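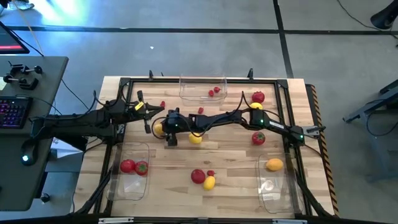
Butcher-block table with three clear containers on it.

Ticket: Recipe import keeps splitting my ingredient lines
Product: Narner (desktop, the free one)
Opened: October 2018
Status: open, workaround found

Hi again! I'm the person who wrote in back in July about the shopping list printing sideways (fixed, thank you, that was driving me nuts). New problem now. I'm moving all my recipes over from Moriarty, and I have 1,104 of them, so I really don't want to do this by hand.

The export from Moriarty goes fine. I get one big text file and it opens okay in a plain editor. But when I pull it into Narner, any ingredient line with a comma in it gets chopped in two. So "2 onions, chopped fine" turns into "2 onions" and then a whole new ingredient called "chopped fine", which then lands on my shopping list. I went to the store with "softened" and "packed" on my list, ha.

What I've tried so far:

Turned off "smart ingredients" in the import window. No change.

Saved the file again as UTF-8. That fixed the weird symbols where my fractions should be (yay!) but the commas still split.

Imported a small batch of 51 soups by themselves. Same thing, so I don't think it's the size of the file. I did see the note on the help page about the 2,000 recipe limit and I'm well under that.

Put quotes around the ingredient lines in 18 recipes. That worked! All of them came in whole. But now every line has a quote mark stuck on the front, so I'm halfway there I guess.

Update, same evening: I swapped every comma in the ingredients for a semicolon with find and replace, and the whole batch of soups came in clean. It looks a little funny on the page but the shopping list is right, and that's the part I care about. I'm going to run the rest this way unless you tell me not to.

Two questions. Can I change the semicolons back once they're in Narner without it splitting everything again? And do the tags come over? Mine all show up blank, even the soups.

I can send you the export file if you want it.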